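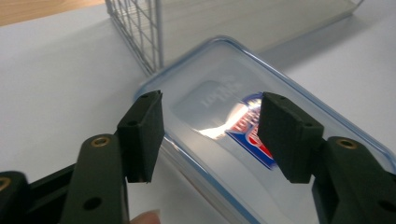
Clear plastic lid, rectangular, on a white tabletop.

Nalto Lids and Tubs: notes on the collection

What this is

A set of 1081 pictures of food containers and their lids, on tables and worktops, put together for people who want to study how households store and sort such things. Version 3, December 30, 2016. It replaces the September version, which had a folder of duplicates in it and should be deleted if you still have it.

What it claims to be, and what it is

The first write-up called this "a full record of the kitchen cupboard". It is no such thing. It covers the homes of people in Skusarstead and Prenditz who answered a notice, and people who answer notices about food tubs probably keep them in better order than the rest of us. I would not use it to say anything about the average kitchen.

Contents

lids/ 370 pictures where a lid is the main thing on the table
tubs/ the remainder, with or without a lid on
labels.csv one row per picture
pairs.csv which lid was said to fit which tub

Labels

shape: rectangular, square, round, other
clarity: transparent, cloudy, solid colour
surface: white, pale, dark, patterned
state: lid alone, tub alone, lid on tub

The shape column is sound. The clarity column is weaker. A clear lid on a white table is hard to make out, and the two people who did the labelling often disagreed about where transparent ends and cloudy begins. Where they could not settle it the cell was left blank. Please don't fill the blanks by guessing from the neighbouring rows; the rows are not in any useful order.

The pairs file deserves the most doubt. Owners were asked which lid went with which tub, and their word was taken for it. We then tried 60 of the pairs on a kitchen table and several would not close. Those are marked "no fit". The others have never been checked.

Known problems

Lids of the same make but different age are labelled as the same size. They may have warped in the dishwasher.
White tables are far too common. Anything trained or tested on these pictures may do well on white and badly on wood.
Takeaway tubs were left out of the Prenditz half by mistake.
There is no scale in the pictures, so don't try to read off centimetres.

Use

Free for study and teaching. Cite it as the Farouk collection, Nalto, version 3. If you publish a figure for how many lids go missing in a year, please don't give this as the source. It was never asked.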